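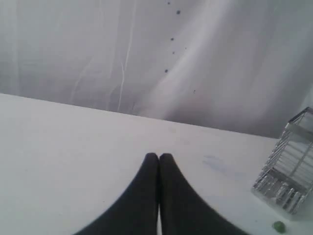 Jayson Malabanan asks whether the Mellow top can be wiped down with the same cleaner he uses on his kitchen counter. It can, provided the cleaner has no grit in it and is rinsed off afterward.

Mellow tabletop and cloth backdrop
Sold by Habte

The Mellow is a flat work surface with a matte, off-white finish. It is sold as a top only or as a set with a pale gray cloth backdrop. The finish keeps glare low under side lighting. Typical uses are sorting, small assembly and tabletop photography.

Care of the top
Wipe with a damp cotton cloth and dry with a second one. Faint marks and scuffs show on an off-white surface more readily than on a dark one. Treat them with dish soap and warm water, left in place for 2 minutes. Do not use scouring pads, bleach powder or acetone. Ink should be treated the same day.

Care of the backdrop
The cloth ships folded and will hold its creases when first hung. Hang it for a day or steam it from the back. Machine wash cold, separately, and line dry. Small dark specks should be spot treated before washing. For a flat background, pull the cloth tight and clip both sides. Left draped, it falls in soft vertical folds that pick up side light unevenly.

Ordering
Top only: item 10
Top with backdrop: item 90
Replacement cloth: item 500

Legs, clips and storage boxes are not included. The top fits the Flillier fixed stand. It does not fit the Hotix folding stand, whose hinge plate sits too high. Questions about stand fit go to Amanuel Yilma at the parts desk, closed Saturday.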